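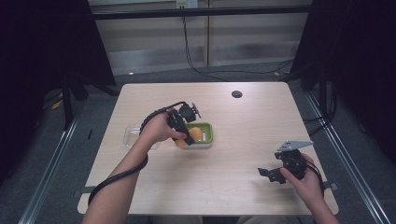 Speaker notes – Growing veg on a balcony, talk for the Velby library

Home | Talks | Notes | Seed swap | Contact

Slide 1. Hello, thanks for coming, toilets at the back. Say who I am. Moved to the flat in October, balcony faces east, sun till lunchtime and then nothing. All of tonight is about that sort of balcony. If yours faces south, lucky you, halve the worrying and double the watering.

Slide 2. What will grow in half a day of sun. Lettuce, chard, spring onions, peas, most herbs. Radishes yes. Tomatoes – be careful here, people always want tomatoes. Small cherry ones, maybe. Big beef ones no. I got 2 ripe fruits off a beefsteak plant in a whole summer. Pause for laugh, move on.

Slide 3. Weight. Don't skip this!! Wet compost is far heavier than the bag you carried up the stairs. Ask the landlord or managing agent what the balcony can take, get it in writing. Big pots against the house wall, light stuff by the railings. Nothing hung on the outside of the rail.

Slide 4. Pots. Depth matters more than looks. Salad is happy in a shallow trough, peas want a proper deep pot, carrots deeper still or grow the round stubby kind. Holes in the bottom. Tell the story of the blue bucket with no holes, drowned parsley, smell. Keep it short, last time it ran on for ages.

Slide 5. Compost. Peat free, buy fresh, don't use last years bag that's been open in the rain. The Cultora one is the one I use, others are fine. Feed from six weeks in. People over feed seedlings and under feed everything else.

Slide 6. Watering. Finger in the soil up to the knuckle. Dry, water. Damp, leave it. Morning is best. Wind dries pots out faster than sun does up on the higher floors, so check even on grey days. Saucers under pots or the neighbour below gets it – mine was very nice about it the first time.

Slide 7. Sowing little and often. A pinch of lettuce every 3 weeks, not the whole packet in one go. Whole packet = glut, then bolting, then bitter leaves, then you give up in July. Show the packet of Estrella peas, pass it round, GET IT BACK.

Slide 8. Pests. Greenfly – thumb and finger, or a squirt of water. Slugs do get up to the second floor, don't ask me how. Pigeons are the real trouble. Netting over peas till they're a hand high. Pigeons pulled out every one of mine in a morning.

Slide 9. Money. I spent 120 pounds the first year and most of that was pots, which I've still got. Second year it was seed and compost only. Be honest, you wont save on lettuce straight away. Herbs pay for themselves quickest.

Slide 10. What to do this week. Pick one trough, one bag of compost, one packet. Put it where you can see it from the kitchen so you remember to water. Questions. Leave seed swap sheet by the door, pens!

If time – the bit on overwintering chard. If no time, point them at the handout.

Filed under: Growing your own, Small spaces, Talk notes

Comments

Remedios Ignacio
Came to this one and sowed my lettuce the next day. Do you cover the seed or just press it in?

balconybean
Press it in and a dusting of compost on top, worked for me. Slugs had the lot in June mind.

Moth_on_3rd
Is the handout up anywhere? The chard part got missed on the night.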